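We use cookies to remember your settings. By carrying on you accept this. OK / Change settings

Print this entry | E-mail this entry

April, late evening

Rain until lunch. Walked down to the post office with the forms and walked back again with the same forms, as they shut at midday now. I will try tomorrow.

Spent the afternoon on the family letters. I am up to the Hestholm box, which is the one I have been putting off. It smells of the shed it was kept in and half of the envelopes have stuck to each other. I got 14 of them apart with a butter knife and gave up on the rest. They are under the big dictionary with blotting paper in between.

Most of what came out was dull. Seed orders, a quarrel over a gate, two receipts from a coal merchant. One good one, from my great-aunt in her first winter there, where she says the wind gets in at the keyholes and she has stuffed them with wool. She signs off "yours in two coats". I copied it out in full and put the copy in the blue folder.

The numbering is still a mess. Whoever sorted them before me started at 1 and went along happily as far as 917, then the next packet begins at 1138. Either there is a box missing or they lost their place. My cousin thinks a box went to the house at Hildale when it was cleared in 1996. She has promised to ask. I have left a gap in my own list and carried on.
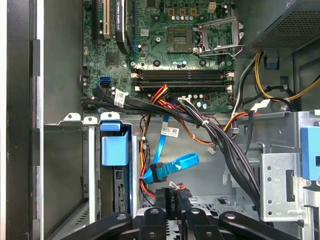
The list is the part that bothers me most. I have it in an exercise book, in pencil, and a second version typed up, and the two no longer agree. The typed one has dates where I had them and the pencil one has my guesses, with question marks. I ought to pick one and stick to it. What I would like is for every letter to carry its own label, so plain that you could pick it up cold and know where it goes, the way the black power plug inside a desktop computer has ODD P4 printed along it in white. My great-grandfather wrote "Tuesdayish" on his and left it at that. So I have cut up some card and started making slips, number on the left, sender on the right, and one goes in with each letter. Did nine before tea.

Tea was leek and potato soup, the end of the loaf, and a bit of cheese that needed eating. Tried the new coffee afterwards, the Catimura one from the market. Too sour for me. I will finish the bag but I won't buy it again.

Neighbour's cat on the wall again, watching the bird table. I knocked on the window and it took no notice.

Read a chapter in bed last night and can't remember any of it, so I shall have to go back. The bit about the canal was good, I think, or that may have been the other book.

For tomorrow: forms to the post office before twelve. Buy more card and a soft pencil. Ring my cousin about Hildale if she hasn't rung me. Look under the dictionary, but don't pull at anything that is still stuck. Bins.

Bed at half past ten, window open a little as the rain has stopped.

Last updated: April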